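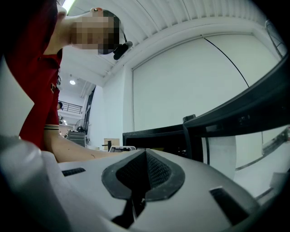 Notebook, 2/16/20

Started the morning back in the Moser land records, which I had promised myself I would leave alone until the reading room notes were typed up. So much for promises! The question is still the one Felicidad Panganiban put to me in November: was the Himus who witnessed the first Flidley deed the same man as the Himus who ran the ferry, or were there two of them, an uncle and a nephew maybe, living a few miles apart and signing with the same mark?

I went through the deed book page by page this time and didn't trust the index, and I'm glad I did. The index gives one entry for Himus. The book itself has 14, if you allow for the spellings (Hymes, Himas, Hymus, and one poor fellow written down as Hinnies, who I am almost sure is ours). The clerk who took over halfway through the volume had a lovely round hand and no ear at all for names.

What I can say so far:

The witness on the Flidley deed makes a mark like a bird's foot, with three toes up. The ferryman's mark, on the two receipts we have, is also a bird's foot, but the toes point down. Felicidad thinks the paper was simply turned around on the table when he signed, and she may well be right. I tried it with a pencil at my own desk and it is very easy to do if the clerk is sitting across from you. Still, I would like a third receipt before I put it in writing anywhere.

The sale price is given as 50 pounds in the deed and as 8 pounds and "sundry goods" in the town copy. I used to think the town copy was just careless. Now I wonder if the goods made up the rest – cloth, hoes, kettles, the usual things – and somebody in town worked out a value for the deed afterward. There ought to be a list. There nearly always was one, and they nearly always got separated.

The boundary runs "from the great rock to the weir." I know where the weir was. I have walked up and down for the great rock twice now and can offer you any number of medium ones. 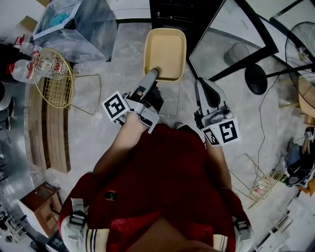
Afternoon, the Flitonano question

I had a long telephone call with Felicidad, mostly on the place name. Flitonano shows up once in the deed and once in a letter copied nearly 200 years later, and the letter puts it on the wrong side of the river. My feeling is that the copyist never saw the place and was following a map. She wants to ask the language program people before we say a word about what it means, and I agree completely. Too many of the old town histories have a pretty translation in them that somebody made up over dinner.

I also reread the meeting account in the town book, where the two leaders come down to the landing and are given bread and a coat. It was written a full generation later by a man whose father had been there, and it reads like a story told many times. I'm keeping it, but in the second folder, with the family traditions.

To do:
Ask for the loose papers from the Moser box, especially anything folded small.
Check whether the ferry receipts have writing on the back.
Send Felicidad tracings of both marks, with the top of the sheet labeled.
Look for the great rock again when the leaves are down and the ground is dry.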